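Crenshaw Tapes Get a Second Transfer

Skudach Records will release a two-disc set of the Crenshaw sessions in January. The recordings, a mix of solo guitar blues and small-group dance numbers cut in a church annex in Orport, have been available before only as a worn LP that ran nearly a quarter tone sharp. Ka-ming Tsang did the transfers and restoration. We spoke on a Friday afternoon at his workroom, between passes on a different job.

The source: 11 reels of quarter-inch tape, full track mono, most of them recorded at 7.5 inches per second. Two were recorded at 3.75, and one changes speed partway through.

"The box for reel 3371 says 7.5 and the first song agrees with it," Tsang said. "Then someone flipped the switch between takes. On the LP they left the second song at the wrong speed and faded it early. I think they took it for a damaged section."

Pitch was the first problem he dealt with. The LP had been mastered from a dub, and the dub had been made on a machine with a fast capstan. Tsang went back to the reels and looked for mains hum, which sits at 60 hertz on American recordings and can be used as a reference if it was captured at the session. He found usable hum on nine reels. For the other two he relied on the piano, which appears on both and had already been measured elsewhere in the set.

"The piano is flat by 40 cents," he said. "It is flat by the same amount every time, so it works fine as a ruler. I did not correct it. The guitar is tuned to it."
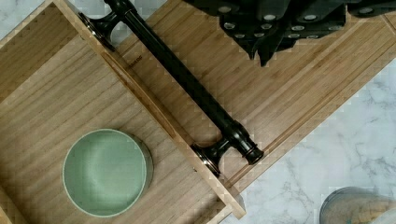
Noise and what was left in

Tsang used very little broadband noise reduction. Clicks from bad splices were repaired by hand. Hum was lowered with narrow notch filters at 60 and 180 hertz, and only on the solo numbers, where the filters did not touch the bass. Hiss was left alone below the level of the room.

"If you take the hiss down on a solo guitar recording, the end of each note goes first," he said. "The foot goes too. On these songs the foot is the drummer."

The foot was a matter of some discussion with Silvana Bittencourt, who produced the set for Skudach and wrote the notes. She wanted it louder on the opening track. Tsang tried a low shelf boost and a second version with none, and sent her both without labels.

"I picked the flat one," Bittencourt said by phone. "I had asked for the other one for two weeks. With the boost you could hear the floor ring, and the vocal went cloudy."

Bittencourt also settled the running order. The LP had grouped the songs by tempo. The new set follows the reel order, including false starts where they run longer than a few bars. Reel 3592 is presented complete, with the talk between takes, in which the second guitarist is told to stay on the one chord and not go to the four.

"He goes to the four anyway on take two," she said. "On take three he stays put, and that is the take on the LP. Most listeners have never had a chance to compare them."

Equipment

The transfers were made on a Nomness two-track deck fitted with a full-track head. Azimuth was set by ear and by meter for each reel, and reset at splices where the angle changed. Playback was captured at 96 kilohertz, 24 bit. Four reels were acetate and had cupped along the edges; these were run at low tension with a soft pad holding the tape to the head.

None of the reels needed baking. Tsang made one pass of each at the marked speed and a second after cleaning the heads, then kept the better of the two. In most cases it was the second.

The LP version of the mastering will not be reissued. A single vinyl disc with a shorter selection is planned, but Bittencourt said the lacquers had not been cut and she would not give a track list.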